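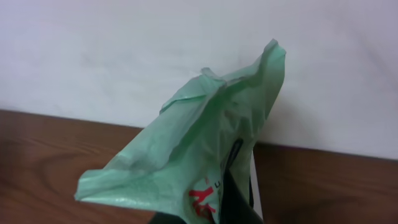 Light green film bag, printed.

Table Clearing and Basket Sorting: FAQ

Which bags are film?
Thin, translucent bags that crease under their own weight. Printing does not change the category. Flatten film bags before storage. Stack height must not exceed 3 inches.

Are snack bags handled the same way?
No. Check for contents, fold the open end twice and place with wrappers.
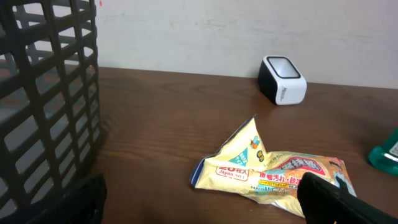
Kindby Craddock, Storage Editor, Watari Home Notes

What kind of basket should be used?
Rigid plastic with openings in the walls. Crumbs and grit pass through small openings, so I line the base with paper if the basket will be carried across carpet. The Dudness liner sheet is sold in packs of 100 and fits most baskets after trimming.

Where should the basket stand?
At one end of the table, within arm's reach.
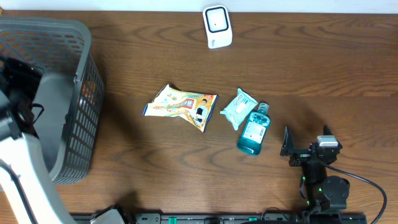
Keep 9 inches of clear surface in front of it. Items waiting to be sorted go beyond that line. Small devices kept against the wall can stay where they are; wipe along the edges and leave any vents open.

Can wet wipes and liquids share a basket?
Yes, if both are closed. Press the wipes label down along its full length. Tighten bottle caps and store bottles upright. Recheck caps after 3 days.

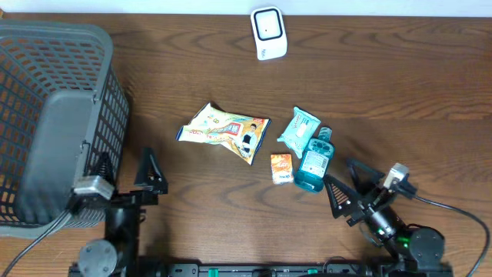
Snack bag, wet wipes and mouthwash, with basket at left.

What goes in first?
Bottles, then wipes, then bags. Remove in reverse order.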